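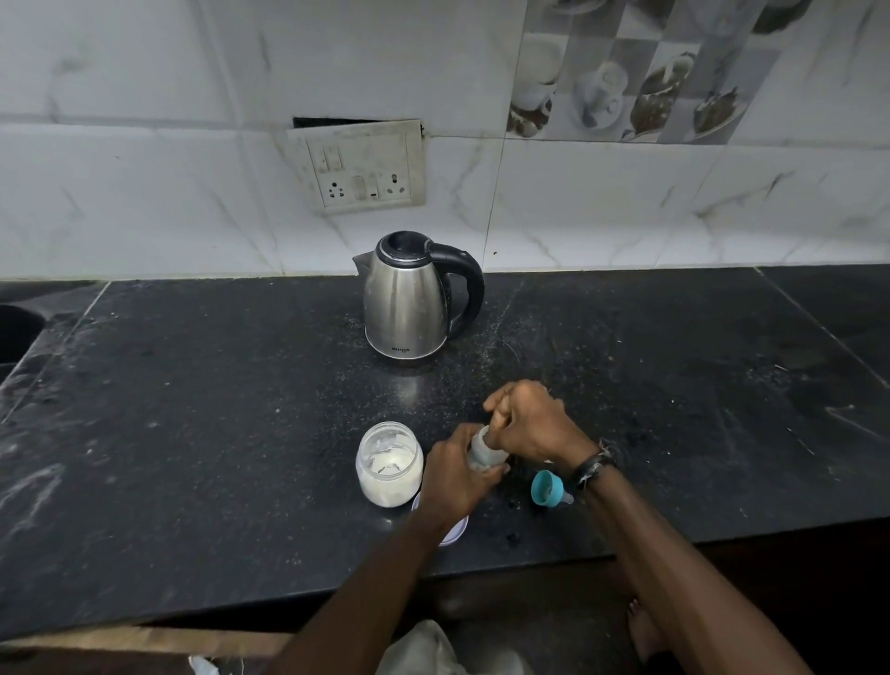
Why do we compare grippers on kitchen jobs?
Kitchen jobs make a hand hold one thing still while the other hand turns, pours or lifts, and that is where cheap grippers and good ones part company.

Opening. Say hello, say where the bench is (Stollolwood, upstairs), then straight in. I love this topic, so watch the clock!

First slide. A small translucent bottle, left hand gripping it from below, right hand up at the top. Ask the room how hard they think the left hand is squeezing. Let them guess. Then the glass jar beside it, with white powder in the bottom and smeared up the inside — lovely problem for any camera trying to find the rim. Point out the teal cap lying on its side with the teat facing right, because the next part is all about that cap.

The three we tried. Trirer two-finger, Aranda three-finger, Jestotow soft pads. Same arm, same controller, same wrist camera. 800 attempts each at picking up a cap from its side, more than 4,000 attempts once you add the jar lids and bottles.

Trirer: quick, tidy, brilliant on lids. Squashes soft bottles unless you turn the force right down, and then it drops them.

Aranda: my favourite to watch. Recentres a cap in its fingers beautifully. Slow to close, and the cable fouls the camera bracket (show the bracket, pass it round).

Jestotow: very kind to soft plastic. Pads went shiny in November and we had to swap them. Play the clip of attempt 50, it always gets a laugh.

Controller bit, keep short. Force limit first, speed second. Mention the late frames on the wrist camera if anyone from vision is in.

Questions. Spare pads are in the blue box, and people are welcome to come up and squeeze them.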